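Budget and Equipment

We had $2,991 to spend and I really thought that was a lot! Then the quote from Sosteck came in, and the 2 arms ate most of it. The extrusion frame from Follis was another $276 - a bit more than I'd planned, but fine.
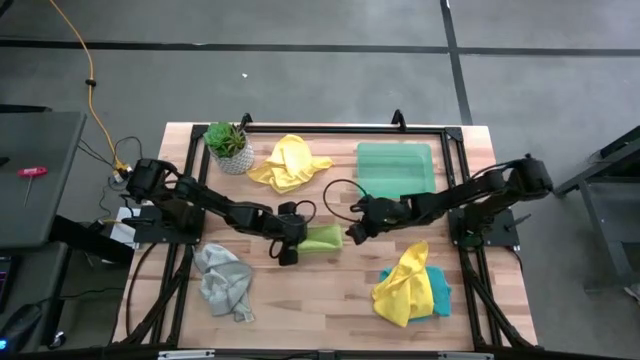 Spare gripper fingers are next on my list, and I'd like to hold back around $30 for cables. Ellery may have cheaper ones, so I'm checking there in March before we order anything else.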